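# Chapter 7: Scales and Settings

Every measurement needs a scale. A scale is a set of marks, placed in order, that lets two people agree on a value. When Valdir Vasconcelos surveyed kitchens in the town of Closley, he recorded 248 scales on stoves, timers and jars. Most used whole numbers starting at zero or one.

Some scales stand for a unit, such as inches or minutes. Others give only an order. A radio volume of 4 is louder than 2 — but it need not be twice as loud. We call the second kind an ordinal scale. 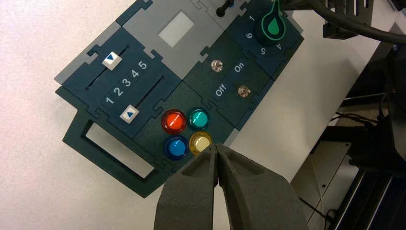 ## 7.1 Reading Between the Marks

Many readings fall between two marks. On a scale with a unit, you may estimate the value to one tenth of the smallest division. On an ordinal scale, record the nearest mark and stop there.

Before you begin Section 7.2, find a ruler marked in tenths of an inch and a kitchen scale. You will take 20 readings with each and compare them with a partner's.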